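Feb 11, 2024

I want to talk about pads. Not the arm, not the software, not the demo reel with the tidy kitchen. The little strips on the inside of the fingers that touch everything you ever ask the thing to touch.

We have had the Horetti hand-held kit for a while now. You know the type – two black fingers, a grip, a camera looking down at them, and you walk around doing chores with it so that a robot can learn the chores later. The base kit is $1,677. We bought ours through Bristen, who were quick and polite and I have no complaint about Bristen. Kamil Oravec did the ordering and Kamil reads the small print, so when I say that we did not know about the pads, I mean that the small print didn't know either.

It's in the quick start guide. One line. "Inspect pads regularly." Regularly! Every day? Every hundred grasps? When it looks bad? What does bad look like?

Clothes are our main thing. Sweaters, towels, T-shirts, socks from the sock bin. Pick up, fold, lay down, again. Soft stuff, light stuff. You'd think soft stuff would be kind to a gripper. It isn't, or it wasn't to ours. A finger pinching cloth off a table mostly pinches the table first. Scrape, close, lift. Scrape, close, lift. All morning. And knits grab at any lifted edge, so once a corner goes the rest follows.
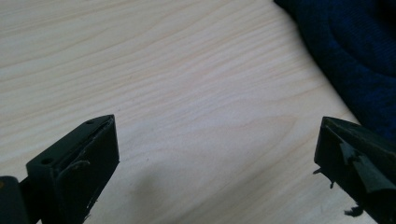
*Laundry station, both fingers open. Torn padding on the right, one curl coming away on the left.*

Look at the right finger. That is a part of a product that costs more than my car did. Now – the fingers themselves are fine, I want to be fair. Blocky, solid, no complaint. I've dropped them. Miloslav Holub has dropped them from a ladder. The finger is not the problem. The problem is that somebody designed a very good finger and then finished it with what behaves like an afterthought.

And they charge for the afterthought. A replacement pad set is $31. Shipping from the warehouse was $40 last time. Yes, the shipping is more than the pads. You can't buy them in a bulk pack, I asked. You can't get the drawing to cut your own either, I asked that too, and got a very friendly email from Lleucu Ruddock on their support side. She wrote that the pads are "a consumable by design" and that customers doing fabric work "may wish to keep spares on hand." Fine. Put it on the product page then. Put it next to the price.

Here's why I care more than the money. The whole point of a kit like this is the recordings. You aren't buying a tool to pick up sweaters, you have hands for that. You're buying a way to make examples, and the examples have to match each other and they have to match whatever is bolted on the arm at the other end. Fresh pads on the arm, ragged ones on the hand-held, and I no longer know what I'm teaching it. Does a rag of rubber hanging in front of the lens matter? Maybe not. Does grip change when half the pad is curling off? I would bet on it. But I can't tell you how much, and neither can Horetti, and I think a company selling into this market ought to have run that test before I had to wonder about it.

Otakar Urban thinks I'm making too much of it. His line is that variety is good, a robot should see worn fingers becuase it will have worn fingers. There's something in that. If I'd chosen the wear, and logged it, and had clean runs to put next to it, sure. I didn't choose it. We had 582 folding runs before anyone wrote down a word about pad condition, and which of those were done on good rubber? No idea. Gone. Our fault as well, I'll take that, but a one-line checkbox in the recording app would have saved us. "Pads: new / ok / worn." Ten minutes of someones time.

The competition is not miles better, to be clear. Bartoš sells a gripper with pads that slide out on a rail. Lovely idea. But it's heavier, and Rozália Kadlec's wrist gave up on it before lunch, and it costs enough that we only ever had it on loan. Skidutik goes the other way – cheap fingers, swap the whole thing, toss the old one. Wasteful. Also sort of honest? You know what you're getting, you know it wears out, the spares come in the box. I find myself respecting that more than I want to.

So what would I ask for. Spares in the box, two sets at least. A wear guide with photos, good, so-so, stop. The pad drawing, published, so those of us with a craft knife and a sheet of rubber can get through a Thursday. A place in the app to log it. None of that needs a new product. Most of it needs a PDF.

Would I still buy the kit? Yes, annoyingly. It's well balanced, the trigger is nice, new people pick it up fast, and the files come out clean without any fiddling. I've used worse for more. If you do rigid objects, cups and boxes and so on, you may never run into any of this and you can ignore me.

If you do cloth, budget for pads. Order them with the kit so you only pay the shipping once. Write the change date on a bit of tape and stick it on the handle. We do now.

Horetti say a revised pad is coming in June. Didn't say what's revised. I have asked.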